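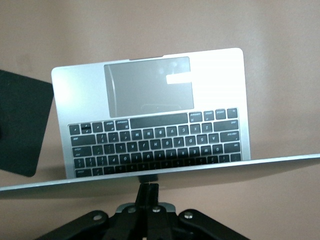 A long trail is a footpath that takes weeks or even months to walk from one end to the other. People who walk the whole thing are called thru-hikers. They carry a tent, a sleeping bag, clothes and food on their backs, and most of them sleep in a new place every night.

One thing they need every day is a safe drink of water.

## Why not carry all of it?

Water is heavy. One liter weighs one kilogram, which is a little over 2 pounds. A hiker might drink several liters on a warm day and use more for cooking supper. If you tried to carry enough for a week, you could hardly lift your pack.

So hikers carry a small amount and fill up again along the way. Before they set out in the morning, they look at a map or a guidebook to see where the next water is. If it is close, they carry less. If there is a long dry stretch ahead, they fill every bottle they have.

## Where the water comes from

**Springs.** A spring is a place where water comes up out of the ground. Sometimes it is only a trickle between two rocks.

**Streams.** Moving water is usually a better choice than still water. A stream can dry up in late summer, so hikers ask people coming the other way if it is still running.

**Lakes and ponds.** These work too, but the water near the shore can be full of mud and bits of plants.

**Snow.** In January, a hiker may have to melt snow in a pot. It takes a lot of snow to make a little water. Put some water in the pot first, then add the snow a bit at a time. This is a job for a grown-up, as it needs a stove.

## What is wrong with clear water?

A stream can look perfectly clean and still make you sick. Tiny living things called germs may be in it, and they are much too small to see. Some get there from animal droppings. Rain washes the droppings down the hill and into the water.

If you swallow those germs, you might get a bad stomachache a few days later – and a trail is a hard place to be sick.

## Making it safe

There are a few ways to do it.

- **Boiling.** Heat the water until big bubbles keep rising, and let it go on boiling for a full minute. High in the mountains it should boil for three minutes.
- **Filtering.** A filter is like a very fine strainer. Water can squeeze through its tiny holes, but many germs are too big to follow. Most hiking filters don't stop viruses, which are smaller still.
- **Tablets or drops.** These contain chemicals that kill germs. You have to wait before drinking, and the packet tells you how long.

Filters have one weakness. If a wet filter freezes, the ice can crack the parts inside and it will stop working properly. The cracks may be too small to notice. On cold nights many hikers put the filter in a plastic bag and sleep with it at the bottom of the sleeping bag.

## A hiker's day

Pilar Lucero was 39 when she walked a long trail for the first time. She started each morning with 2 liters in her pack. At every good stream she stopped, drank as much as she wanted, and filled up before moving on. She kept one bottle with tape around it for untreated water and never drank from that one.

Her longest dry stretch came on the ridge above Ustville. She carried 5 liters that day and walked more slowly than usual.

## Words to know

**Thru-hiker:** a person who walks a whole long trail.

**Source:** any place where you can get water.

**Treat:** to make water safe to drink.

**Dry stretch:** a part of the trail with no water.

## Try it at home

Fill a one-liter bottle and put it in your school bag. Walk around the house with it. Then add another bottle and walk around again. Do your shoulders feel different?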